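**1/** Notes on a gripper fault from the tray-packing cell. Short version: the left finger kept closing late, and we blamed the wrong part for most of a shift.

**2/** Task is simple. Pick a sandwich, a juice and a yogurt drink, put them on a tray, move on. The arm had run 500 trays without a stop. Then it dropped 11 bottles before lunch.

**3/** First symptom was a force reading that looked fine on the log and wrong at the bench. The controller reported a closed grip. The left finger was still moving when it did.

**4/** Itsuki Arai swapped the finger pads. No change. Kevin Corrigan recalibrated the wrist camera. No change, and we lost 15 minutes to the restart.

**5/** Next suspect was the lift command. We added a pause before it. Drops went down, cycle time went up, and the fault was still there. I don't count that as a fix.

**6/** Cause: a worn connector on the finger encoder. When the cable flexed, position samples went missing and the controller filled the gap with the last commanded value. It was reading back its own request and calling it a measurement.

**7/** That last part is the safety matter. A stale position should raise a stop. Ours raised a warning in a log that gets read once a week. Niamh Ó Néill has changed it — 5 missed samples in a row now cuts power to the gripper and holds the arm.

**8/** New cable fitted, strain relief moved away from the bend. Slow-speed run with the juice and yogurt drink on the tray next to the wrapped sandwich, more bottles and granola bars on the rack to the right.

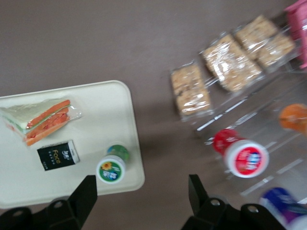 **9/** Still open: the same connector is on the second cell. It stays off until Saoirse Daly has checked the cable and the new stop has been tested with the plug pulled by hand.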